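Tatsuya Imai has been testing grippers at Nivstead for 4 years, and he keeps his results in a spreadsheet that he describes as too long to read. When we spoke in October he had just finished a comparison of two hand-held gripper designs, named Nandavau and Eberhard after the people who first sketched them.

The two differ mainly in the fingertip. Nandavau has a narrow tip with a soft pad, and Eberhard has a wider one that closes flat.

"On paper Eberhard should win," Imai says. "There's more contact area, so you'd expect fewer slips. For boxes and bottles that's what we got. Then we moved on to doors."

He ran 531 trials in all, and 323 of them were on doors, drawers and latches. He had planned it the other way around. The early results on handles were so uneven that he kept adding more.

"A wide finger doesn't go behind a small handle," he says. "You end up pinching the outside of it and hoping. With the narrow one you can hook it. People do that with their own fingers without thinking about it, and it took me a while to let the operators do it too. My first instructions said pinch only. I took that line out."

I asked whether the operators agreed with the numbers. Mostly, he said, though the complaints were about other things.

"Wrists. Everybody talks about their wrists. If the weight sits too far forward you feel it by mid-morning, and then the data gets sloppy. We moved the mount back on both designs and started again. That cost us 2 weeks - I'd do it again."

The controller was less trouble. He tried the Teveo unit first and stayed with it, mostly for its logging. He had a list of others to look at and says he may still get to them. 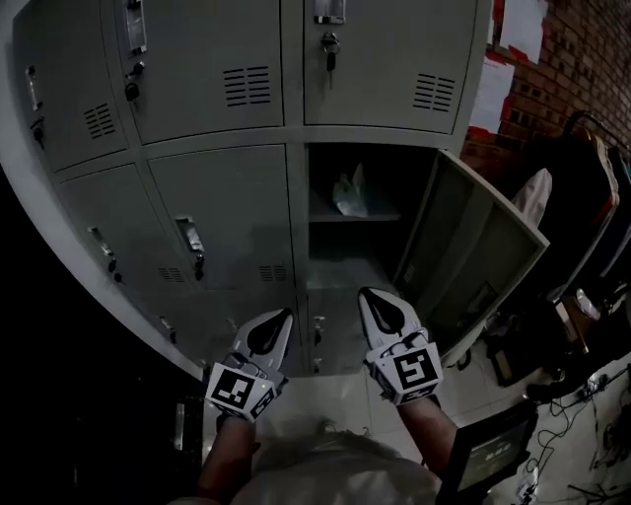
Imai thinks lockers are the best test he has found for a fingertip. The same motion comes back again and again, he says, and small differences show up quickly. He likes a cabinet with chrome pull handles and a lock close underneath, where a finger coming in low can catch on the wrong thing. An open compartment gives him a second task. A crumpled plastic bag on the shelf inside, the translucent kind, is hard on the cameras and hard on the pads. "You can close on a bag and feel nothing," he says. "The operator has to look. So then I'm asking what the camera saw, and whether the tip was in the way."

That last point has become his main worry. A wider finger hides more of the object at the moment of contact, and he has not found a good way to score it. For now he marks each trial by hand as clear, partly hidden or hidden, and a colleague marks the same trials separately.

"We disagree more than I'd like," he says. "Partly hidden is a bad category. I want to replace it before the next round."

The next round will use Nandavau for anything with a handle and Eberhard for the rest. He is also having a third tip made, a little shorter than either, and expects to start on drawers with it.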